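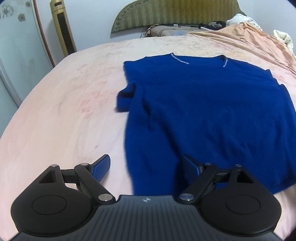 I've gone the whole of February without buying any clothes, and I'm going to keep going until winter at least. The rule is simple. Nothing new, nothing second-hand, socks and undies excepted if they wear through. I started because I added up last year's card statements and found I'd spent $2,763 on clothing, which was more than I spent on the car. A good part of that went on things for one occasion. The blue knit top with the sparkly trim at the neck is one of those, bought for a work dinner and worn to the dinner. It's staying, and the plan is to wear it with jeans.

The first week was easy. The second week I got an email from Grunance saying my points were about to expire, and I had a full cart before I remembered. I closed it and unsubscribed. Then I unsubscribed from everything else, which took most of an evening because Bandavham makes you log in to do it and I'd forgotten the password. My inbox is a lot quieter now. I'd recommend that part to anyone, whether or not they want to stop shopping.

What I've had to do instead is look after what I own. I bought a fabric shaver years ago and never took it out of the box. It works well on jumpers and badly on anything loosely knitted, so go slowly. I've also stopped hanging knits on coat hangers. They go on the shelf, folded, or over the back of the chair if I'm being lazy – mostly the chair.

Mending is the weak spot. I can sew on a button and do a rough hem, and that's the lot. I had the zip replaced on my grey skirt at the alterations place in the Nelau arcade, and I was pleased with it. They also quoted me for relining my old Afridi coat. The quote was $310, so the coat is back in the wardrobe while I think about it. I paid less than that for the coat.

A few people have asked if the money is noticeable. It is, a bit. I've moved $2 into savings every time I've wanted something and not bought it, on top of what I'd normally put away, and I'd like to see $1,000 in there by Christmas. At the current rate I won't get there on the two-dollar transfers alone, so I might put it up to five.

Things I've wanted so far: linen pants, a raincoat (I have a raincoat), white sneakers, another pair of white sneakers. The sneakers are the only ones I still think about. My current pair has a split along the side and they'll need replacing before the wet weather. I haven't decided whether shoes come under the rule.

Posted 06/03/2024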